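4.2 Oiling the top

Read section 4.1 before you open the can. The top must be sanded and free of dust.

1. Set the room to a steady temperature and open one window.
2. Stir the Drellari oil for two minutes. Do not shake it.
3. Pour a small amount onto a lint-free cloth and wipe it on along the grain.
4. Wait 40 minutes, then wipe off everything that has not soaked in.

Note: Pale wood shows missed spots poorly. Look across the surface at a low angle, toward a window or lamp.
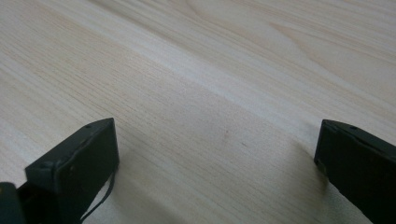
Grain on a pale wooden top, seen at an angle.
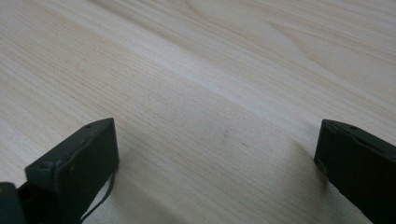 5. Leave the top overnight before the second coat. Tops longer than 118 inches need a third.
6. Fit the felt pads and turn the frame bolts by hand only – final tightening is in section 4.4.

Caution: Cloths soaked with oil can heat up and catch fire on their own. Lay them flat outdoors to dry, or put them in a metal can filled with water and close the lid.

Note: Do not use wax over the first coat. It keeps the second coat from soaking in.

Keep hot pans and wet glasses off the top for one week after the last coat. For a replacement can, order part 314 from the Zimadeck parts desk. Part 478 is the darker oil and does not match.

Section revised 6 Jul 2023, I. Moura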